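¿Qué hay dentro de un ordenador?

Por fuera, un ordenador de torre parece una caja bastante aburrida. ¡Pero por dentro es como una ciudad! Tiene su central eléctrica, sus carreteras, sus almacenes y hasta una plaza principal donde se toman las decisiones. Vamos a dar un paseo por ella.

Empezamos por la fuente de alimentación. Es una caja de metal que recibe la electricidad del enchufe y la prepara para que las demás piezas puedan usarla. De ella salen muchos cables de colores, y el color no es un adorno: en muchos ordenadores, el amarillo lleva 12 voltios, el rojo 5 y el naranja poco más de 3.

Luego está la placa base, la pieza grande y plana donde se conecta casi todo. Si la fuente es la central eléctrica, la placa son las calles. Tiene unas líneas finísimas de cobre por las que viajan los mensajes de una pieza a otra – y viajan rapidísimo, mucho más de lo que tardas en pestañear.
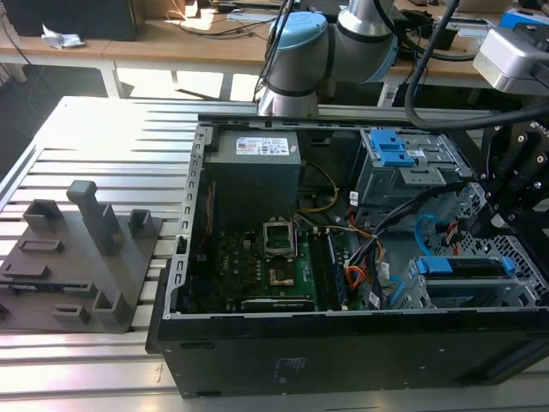
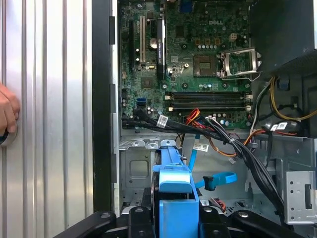
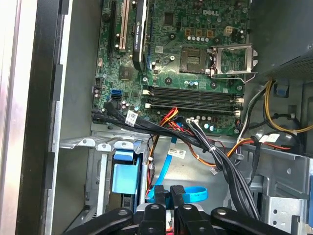
En las tres fotos, el hueco del procesador está vacío.

El procesador es el cerebro del ordenador. Suma, resta, compara y decide qué toca hacer después, millones y millones de veces por segundo. Es cuadrado y cabe en la palma de tu mano, ¡con todo el trabajo que hace! Se coloca en un hueco llamado zócalo, y en la última foto se ven muy bien sus contactos dorados, con la tapa de metal levantada al lado. Por esos puntitos entran y salen las señales, así que son muy delicados y no se tocan con los dedos.

¿Y dónde guarda las cosas? Tiene dos maneras. La memoria RAM es como tu mesa cuando haces los deberes: pones encima lo que usas en ese momento y, al apagar, se queda limpia. Va en unas ranuras largas, y cada tarjeta puede guardar, por ejemplo, 8 gigas. El disco es más parecido a una estantería, porque lo que dejas allí sigue en su sitio al día siguiente. Los hay de 120 gigas, de 320 y de muchísimos más.

Marilou Manalo, del taller de Nallalton, nos contó su pieza favorita: la pila redonda, igual que las de algunos relojes. Gracias a ella, el ordenador sabe qué hora es aunque lo hayas desenchufado.

Para curiosos: pregunta en casa si hay algún ordenador viejo que ya no se use. Con una persona mayor, y siempre desenchufado, podéis quitar la tapa lateral y buscar la placa, los cables y la pila. La fuente de alimentación no se abre nunca, ¡puede guardar electricidad dentro! Después dibuja tu propio mapa de la ciudad y ponle nombre a cada calle.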